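In Defense of the Last Few Things on the Table

My old neighbor Masaru Sekiguchi used to say that a workbench should be put to bed every night like a child, and for years I believed him and felt guilty. I cleared mine down to bare wood each evening, all through February too, and each morning I spent my first cup of coffee hunting for the things I had so carefully put away.

I've come around to a gentler view. A wooden top is a friendly place to set something down, and the odds and ends that gather there - the tape, the short bit of wire, the cable that never did coil properly - are mostly the things your hands will want again tomorrow. I bought a set of drawers from Vindness once, with 300 little labels, and I'm fond of it, I really am, but I have yet to reach into it without first opening two wrong drawers.

There is a limit, of course (my wife would like me to say so!). When the small things start to hide the grain, it's time to sweep up. A handful, though, with plenty of wood showing between them, seems to me a perfectly decent way to leave a table. 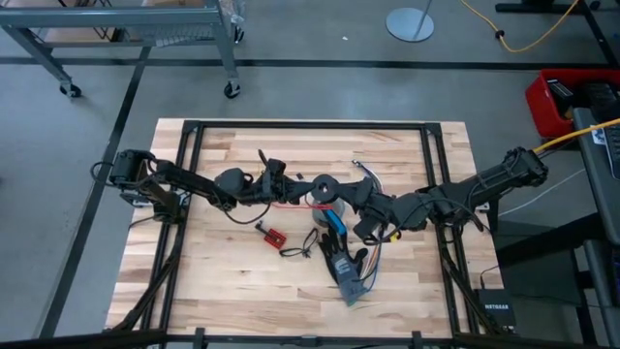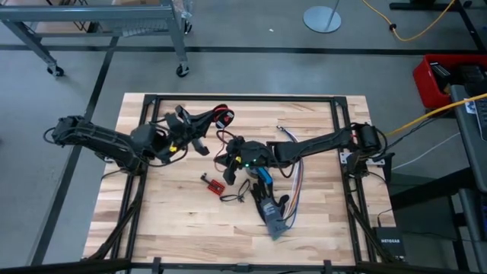
So I've made my peace with a halfway sort of tidying. Sharp things go home, and so does anything borrowed, and the rest may stay out overnight if it likes. Masaru would shake his head at me, and then I expect he'd ask to borrow the tape.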